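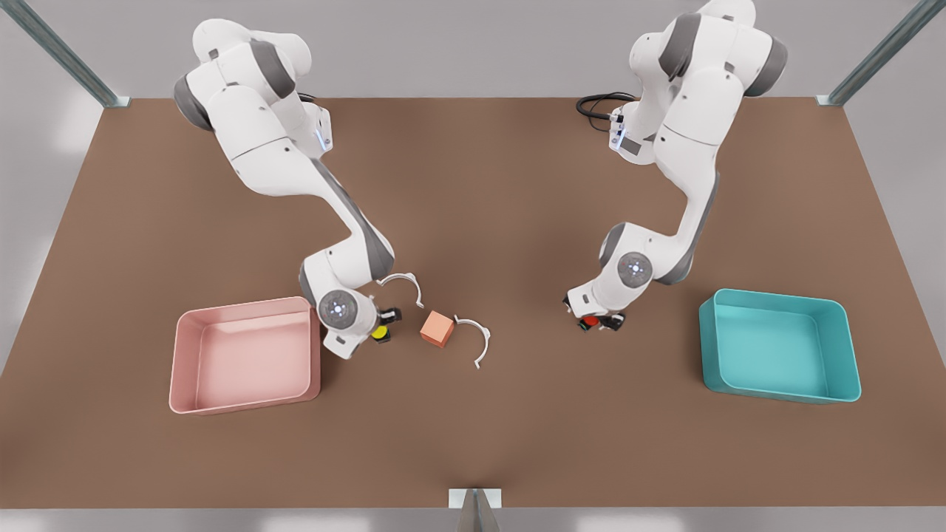 Does a dehumidifier in a basement need to run all day in summer?

Mine needed to run all day for the first 26 days, and after that it ran a few hours a day, mostly at night.

I moved to Celtirmont in a dry month and did not think about the basement until May. The house has a poured floor, block walls on three sides, and a wood-framed wall where the old coal chute was closed up. There is a floor drain in the wrong corner. The first warm week, the cardboard boxes on the bottom shelf went soft, and the Bundgaard hygrometer I had bought for the guitar read 81 percent when I carried it downstairs.

The Bundgaard is a cheap meter, so I checked it first. The usual method is a bottle cap of table salt with enough water to make a thick paste, sealed in a clear bag with the meter overnight. At room temperature the air in the bag should settle near 75 percent. Mine settled at 77 and was still there the next evening. I subtract two points from everything it shows. A second meter borrowed from the humidor drawer was off by more than that and in the other direction, and I stopped using it.

The dehumidifier is a used Farkico compressor unit, the mid-size one with the bucket in front. It came without a manual. The control panel has a target setting in steps of five percent and a fan button that appears to change the sound and very little else. I set it to 50 and it ran without stopping. I set it to 55 and it also ran without stopping. The water kept coming, so the machine was working. There was simply a lot of water in the room, most of it stored in the block, the shelving, and all that cardboard.

This is the part I had wrong. I had been thinking of the basement as a volume of air. The air holds very little. At 68 degrees and 80 percent, a cubic meter of air carries under 14 grams of water, so one bucket accounts for the air in the whole basement several times over. The rest comes out of solid materials, slowly, as the air around them gets drier. It also comes in through the wall for as long as the ground outside is wet, and no machine finishes that job.

I logged the bucket for a while. Once the thing had settled down, a typical overnight figure was 740 ml. After rain it was higher the next day, and higher again the day after that, which fits water moving through block at its own pace. I had expected a spike on the day of the storm and did not get one.

Opening the windows made it worse. Outside air on a July afternoon here has a dew point near 70, and the floor slab stays in the low sixties. Any outdoor air let in will leave water on the slab. I knew this as a general fact and still opened the windows on a Sunday when it felt nice out. The meter went from 56 to 73 in under an hour and took until the next night to come back. The windows now stay shut from June to September. In October I open them again, with the dew point checked first.

Emptying the bucket gets old. The Farkico has a hose port on the back, behind a plastic cap that someone had glued, and behind the glue was a standard garden hose thread. I ran a short hose to the floor drain. The drain is uphill from the unit by a small amount, as noted, wrong corner, so I raised the machine on 2 concrete blocks with a rubber mat on top. The mat matters for the noise. Without it, the compressor hum came up through the kitchen floor at a pitch close to that of the refrigerator, and the two of them beat against each other.
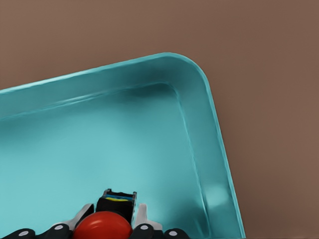 Gravity drains fail quietly. The hose fitting seeps, or a bit of lint blocks the outlet and the internal pan spills over the back, and the first sign is a stain under something you care about. I keep a tray under the hose connection for that reason. A shallow plastic tray with a lip around the top and rounded corners, along the lines of the turquoise one, suits the job well: the lip gives your fingers something to hold when there is water in it, and inner walls that slope can be wiped out with one pass of a rag. My first was a baking pan, and it rusted at the seam. The current one came from Cenlow, in the aisle with the boot mats. I put a battery water alarm in the low end, contacts down. It has gone off once, when I knocked the hose with the vacuum.

Power use was the other thing I wanted to know. I had the unit on a plug-in meter with an hours counter from the day I set it up until I shut it off for the winter, and the counter read 1424 hours. The meter only adds time when the load is above standby, so that is compressor time plus the short fan run after each cycle. I have not separated the two. The draw while running varied with the temperature of the room, lower in spring and higher in August. I did not log it well enough to give a curve and will not guess at one.

Settings I ended up with: target 55, fan on low, hose to the drain, filter rinsed every other week. I tried 50 for a week in August. The runtime went up by a lot, and the meter upstairs did not change. At 55 there is no musty smell and the shelf boards feel dry. The boxes are gone. Everything that was in cardboard is now in lidded bins, apart from the tax papers, which moved to a closet on the second floor.

Still open: the framed wall at the old coal chute. It reads drier than the block on a pin meter, but wood and masonry are on different scales, so the comparison is worthless as it stands. I plan to tape a square of plastic sheet to each surface in April, leave both up for two days, and see which side of the plastic gets wet. The gutter on that corner also empties too close to the house, and an extension for it is already in the garage.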